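A desk for the laptop

January 23, 2025

In June I decided that I will not work at the dining table any more. My back was not happy, and each evening I had to carry everything to the shelf before we could eat. It took me until this month to really do something with this decision.

First I looked at new desks. The one I liked was from Stistham and it cost 598 pounds, which is too much for me. There was a cheaper one from Drirno, but the top was so shiny that I could see the lamp in it, and this disturbs my eyes. In the end I found a second-hand desk for 31 pounds. The seller lived 28 minutes from us by bus, and of course one cannot take a desk on the bus, so I paid a little more for a van.

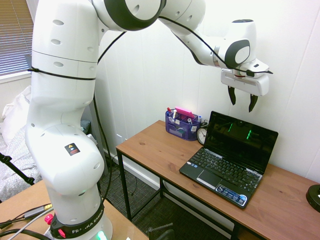 My rule for the desk is simple: what I don't use every day does not live on it. Pens are in a purple mesh organizer at the back, papers are in a box. I was afraid that thin legs would make it look like school furniture, but with a warm brown top the black metal is quite nice, and it goes well with a black laptop. I like to put the laptop a bit diagonally. My wife puts it straight again when she passes, and I turn it back. The stickers along the front of the palm rest I still did not remove. I tried once with my nail on an old computer and it left glue for months, so now I let them be.

For cleaning I use a soft cloth and a small amount of Skinex, always along the grain. I wait ten minutes before I put anything back. Please do not use kitchen spray on wood, I have ruined a tray like this.

I still need a better chair. If somebody has experience with the low one from Arabzadeh, please write to me in the comments, I am not very tall and most chairs are made for other people.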